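Open day at the Wustport pottery works

14 May 2023

I had been meaning to get out to Wustport since January, when my sister gave me one of their little blue creamers and I fell for it completely. So when I saw that the pottery was opening its doors for the day, I packed a sandwich and drove out, getting lost only once (the turn after the grain elevator is easy to miss, so go slow).

You park in the field behind the works and walk up past the clay shed. Marthinus Pillay was leading the morning tour, and what a lovely guide he was - patient with the children and happy to go back over anything you didn't catch. He started us at the mixing room, where the dry clay goes in with water and comes out in long gray logs like something from a bakery. It smelled like a creek bank after rain, and I could have stood there all morning.

From there we went on to the wheels. Feven Kahsay threw a pitcher for us in less time than it takes me to butter toast, and then cut it in half with a wire so we could see how even the walls were. There was a groan from the whole group! She laughed and dropped both halves back in the bucket.

The kiln room was the part I had been waiting for. The big kiln is called Brundatine, after the hill the first clay was dug from, and it goes up to 249 degrees in the first stage before they let it climb any further. Marthinus explained that hurrying that early stage is how you crack a whole load. It takes 12 hours to cool enough to open, and I gather there is a good deal of pacing up and down while they wait.

I spent longest in the glaze room, I think. They keep test tiles going back years, all hung on nails with the recipe number on the back. My creamer turned out to be glaze 2841, which they call Salico, and it is a much greener thing before firing than I ever would have guessed. I asked whether it was safe in the dishwasher and was told yes, though Feven washes hers by hand.

Lunch was soup and flatbread in the yard, and I shared a bench with a couple who had come for the seconds sale. That sale is worth the drive by itself. Most of the flaws are tiny, a pinhole in the glaze or a foot that sits a hair off level, and the prices are very kind. I came away with 2 soup bowls and a mug with a slightly wandering handle, which fits my hand better than any mug I own.

Wear shoes you don't mind getting dusty, and bring cash for the sale table. I'm already hoping they do it again next year, and if they do I'll be there early for the big serving platters, which were gone by noon.
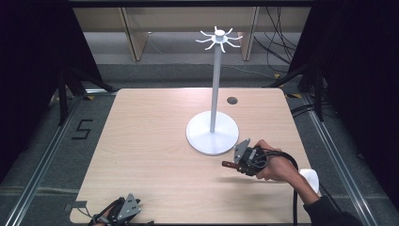 Hamdia Feyisa: I was on the afternoon tour and we didn't get the pitcher demonstration, so now I'm jealous! We did see a load of plates being glazed, though, and I bought a butter dish with one tiny pinhole in the lid. Did you find out if they teach beginner classes? I meant to ask and forgot.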